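Search this site: Enter keyword or item name Go

Grerel Side Cabinet and Skeven Desk

Huenchumán Room Furniture
Last updated: August
Print this page | E-mail this page

The Grerel is a small white cabinet that stands on the floor next to a desk and holds whatever the desk was supposed to hold before it filled up. It has a flat top, an open shelf in the middle and a drawer at the bottom. We have been selling it for years with very few changes, and we have sold about 2,000 of them, mainly to people who came in to buy something else.

It is low enough to fit beside or slightly under most desks, including our own Skeven, which shares its color. (The color is white. We once offered a second color and would prefer not to discuss it.)

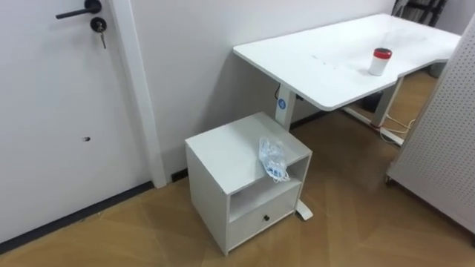

Grerel cabinet with the shelf empty, Skeven desk behind.

The open shelf takes a stack of paper, a shoebox or a small printer if the printer is modest about itself. Nothing closes it off, so you will see what you put there every day. Some customers find this helpful. Others have asked for a door, and we point them to the drawer.

The drawer has one round black knob in the center. Pull it straight toward you. If the drawer sticks, take it out, wipe the runners with a dry cloth and try again before calling us. The usual culprit is a pen.

The top will hold up to 55 pounds, spread out. Please don't sit on it. We know it looks like the right height.

Skirting and floors

Cabinets and desks spend their lives on floors, and we get more questions about this than about the furniture. Wood floors are fine. Put the cabinet where you want it, empty it before you change your mind, and lift it – dragging leaves a mark that no rug is ever quite the right size to cover. The desk has long feet, so two people should move it.

Leave room in front of doors. Measure the swing with the door open all the way, then go back and measure it again with the handle included. Curtains and blinds that reach the floor need a gap too, or the cabinet will pin the hem to the wall.
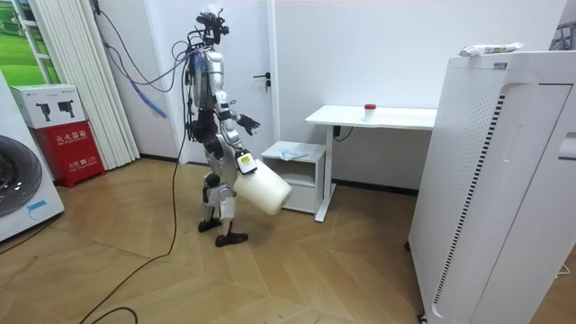

Light herringbone floor, white door and a pleated white curtain.

About the Skeven desk

The Skeven is the larger half of the pair. It has a big white top on two leg columns, each with a long foot running along the floor, and it carries up to 80 pounds. It comes flat in one carton, with the hardware in a bag and the instructions under everything else. Set the legs up first, stand them on their feet, and have a second person hold things steady while you find the holes.

The cable hole question comes up a lot. The current version doesn't have one. Run your cables off the back edge and down along a leg column, where a couple of ties will keep them out of the way of your knees.

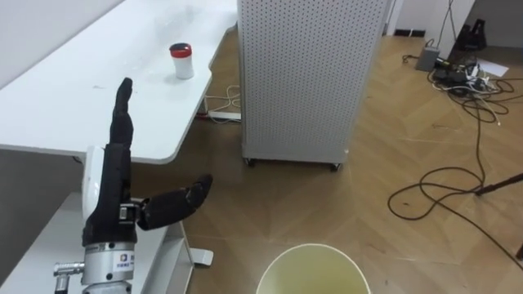
The Skeven top is finished smooth and a little glossy, and that has consequences. It wipes clean easily, and it also keeps a record of everyone who has leaned on it between wipes. A damp cloth and a drop of dish soap will deal with smudges and small dark specks like the ones around the jar with the red lid. Skip the scouring pads. The rounded corner and the gentle curve of the front edge should be wiped along their length, and dried the same way.

Faint scuffs are normal after a year or so and are not covered by the warranty. The warranty runs for 2 years and covers the leg columns, the feet, the drawer runners and the knob. Yes, people lose the knob. We keep a box of them.

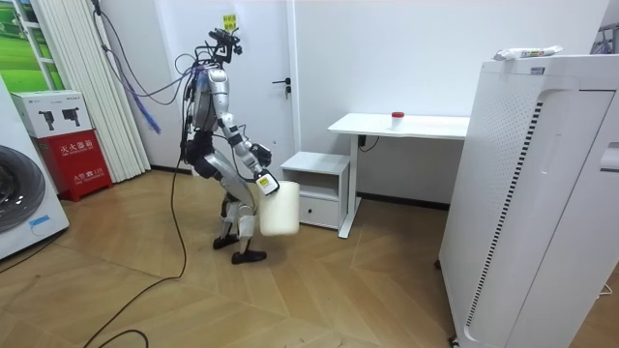

Planning a small room is mostly a matter of deciding what gets the walls. Mark off the door first, then the window, then anything the building says has to stay put. A fire extinguisher box belongs in that last group, and it is usually red and usually standing exactly where you wanted the cabinet. Build around it. It will also attract things, as any flat surface does, and the white cardboard box sitting on the red one should find a home on a shelf. Keep the space in front open as well, and don't let the desk block the way to it.

What comes in the carton

Grerel: cabinet body, drawer, knob, screws, one spare screw.
Skeven: top, leg columns, feet, screws, cable ties, hex key.

You will already own several hex keys. Use ours anyway, it fits.

Ordering

Both pieces are stocked at our Fundgate warehouse and can be picked up from 9 in the morning. The Grerel fits across the back seat of most cars. The Skeven does not, and we have watched people try. Delivery can be added when you order. Replacement knobs are mailed free if you give us the order number, or a convincing description of the cabinet.

Print this page | E-mail this page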